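Terelari. Manual de uso para lectores y clubes de lectura
Sección 4. Escribir y publicar una reseña

Antes de empezar

Terelari guarda sus lecturas, sus notas y, si usted se deja, sus opiniones. En esta sección se explica lo último. Damos por supuesto que ya tiene cuenta, que ha creado al menos una estantería (sección 2) y que ha leído el libro. El programa no comprueba este tercer requisito, pero los demás lectores sí.

Necesitará:
El título o el ISBN de la obra.
Una conexión a internet, solo para publicar. El borrador se puede escribir sin ella.
30 minutos. Hay quien lo hace en cinco y se le nota.

4.1 Crear la ficha

1. En la pantalla de inicio, pulse Nueva reseña.
2. Escriba el título en el buscador. Si el libro está en el catálogo, aparecerá con su cubierta y la lista de ediciones.
3. Elija la edición que ha leído. Las traducciones tienen ficha propia, y las quejas sobre una traducción colgadas en la ficha de otra llevan años alimentando discusiones muy animadas en el foro.
4. Si el libro no aparece, pulse Añadir obra y rellene título, autor, editorial y año. Los campos con asterisco son obligatorios. El campo Subtítulo no lo es, por mucho que le duela al autor.
5. Pulse Guardar ficha.

Nota. Las fichas nuevas tardan hasta 45 minutos en hacerse visibles para el resto de usuarios. Pulsar Guardar otra vez no acelera nada y genera una segunda ficha, que luego hay que fusionar a mano (véase 7.3).

4.2 Redactar el texto

1. Abra la pestaña Texto. El cursor se coloca en el cuadro superior, reservado a la entradilla.
2. Escriba una entradilla de una o dos frases. Se mostrará en los resultados de búsqueda, así que conviene que diga algo. «Me ha gustado mucho» cabe de sobra y no dice nada.
3. Pase al cuadro principal y escriba la reseña. El máximo es de 1.000 palabras. Al superarlo, el contador se pone rojo y el botón Publicar deja de responder.
4. Para citar un pasaje, selecciónelo y pulse Cita. El programa le pedirá la página. Si no la recuerda, deje el campo vacío; no se la invente.
5. Pulse Guardar borrador. El guardado automático existe, pero funciona cada tres minutos y los navegadores se cierran en el segundo.

Precaución. No pegue texto directamente desde un procesador. Use Pegar sin formato. De lo contrario, la reseña puede salir con tres tipos de letra distintos y parecer una nota de rescate.

4.3 Ocultar revelaciones del argumento

1. Seleccione la frase que destripa algo.
2. Pulse Velo. El texto quedará cubierto por una banda gris hasta que el lector decida tocarla.
3. Relea lo que queda a la vista. Una frase como «jamás habría sospechado de la cuñada», seguida de una banda gris, no protege a nadie, y a la cuñada menos que a nadie.

Nota. El velo no se aplica a la entradilla ni al título. En el título de la reseña, sencillamente, no cuente el final.

4.4 Puntuar

1. En la pestaña Valoración, deslice el marcador entre una y cinco estrellas. Se admiten medias.
2. Si prefiere no puntuar, active Sin estrellas. Su reseña se publicará igual y no contará para la media.
3. Si desea desglosar la nota, despliegue Criterios: trama, personajes, estilo y humor. Este último solo aparece en las fichas catalogadas como humorísticas. Hemos recibido muchas peticiones para activarlo también en autoayuda y las seguimos estudiando.

Precaución. Un libro que llegó con la cubierta doblada no merece una estrella por ello. Para incidencias con el envío, diríjase a la librería.

4.5 Añadir imágenes

1. Abra la pestaña Galería y pulse Añadir.
2. Seleccione uno o varios archivos JPG o PNG. Se colocarán uno debajo de otro, en el orden en que los haya marcado.
3. Para cambiar el orden, mantenga pulsada una imagen y arrástrela.
4. Escriba un pie si lo desea. Un solo pie puede servir para varias imágenes seguidas.
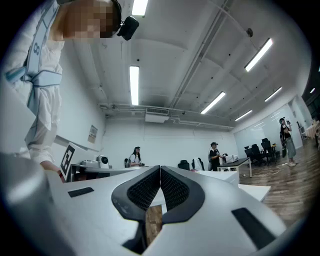
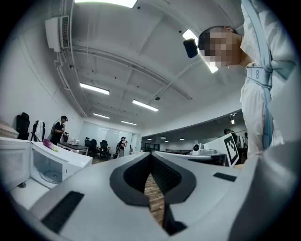
5. Pulse Vista previa y compruebe el resultado en formato ancho y en formato móvil.
6. Cuando esté conforme, pulse Aceptar. Para retirar una imagen después de publicar tendrá que abrir de nuevo la reseña en modo edición.

4.6 Publicar en un club

Si pertenece a un club de lectura, puede publicar la reseña solo para sus miembros. En las instrucciones que siguen usamos el club Clellel, que coordina Danica Nikolovski y que reúne a 219 lectores con opiniones firmes sobre la novela cómica.

1. En el menú Destino, cambie Público por Club y elija Clellel.
2. Indique si la reseña abre debate. Si marca Sí, los demás miembros podrán responder párrafo por párrafo. Piénselo un momento antes de marcarlo.
3. Pulse Publicar. El coordinador recibirá un aviso y podrá fijar la reseña en la portada del club.

Nota. Una reseña de club se puede hacer pública más adelante. El camino inverso también existe, pero para entonces ya la habrá leído su cuñado.

4.7 Corregir o retirar una reseña

1. Abra la reseña y pulse Editar.
2. Haga los cambios. Junto a la fecha se mostrará la palabra Revisada.
3. Para retirarla por completo, pulse Archivar. El texto volverá a sus borradores, con las respuestas desactivadas.

Precaución. Cambiar una valoración de dos estrellas a cinco tras recibir un mensaje del autor está permitido. El historial de cambios es público.

4.8 Problemas frecuentes

El botón Publicar aparece apagado. Falta la entradilla o sobra texto. Suele ser lo segundo.

La reseña sale firmada con otro nombre. Comparte usted dispositivo. Cierre la sesión y vuelva a entrar. Mateja Berisha, del equipo de soporte, atribuye a esta causa casi todas las reseñas entusiastas de cuentos infantiles firmadas por señores muy serios.

No se importan las notas del lector Ezeani. Exporte primero las notas en texto simple y siga los pasos de la sección 6.2. Los archivos de Dinex se importan directamente, salvo los subrayados, que llegan todos en amarillo.

He discutido con alguien en los comentarios y quiero borrar los suyos. Solo puede borrar los propios. Puede silenciar el hilo desde el menú de los tres puntos, opción No recibir más avisos.

Última revisión de esta sección: 1 de octubre de 2019. Continúa en la sección 5, Listas compartidas y préstamos.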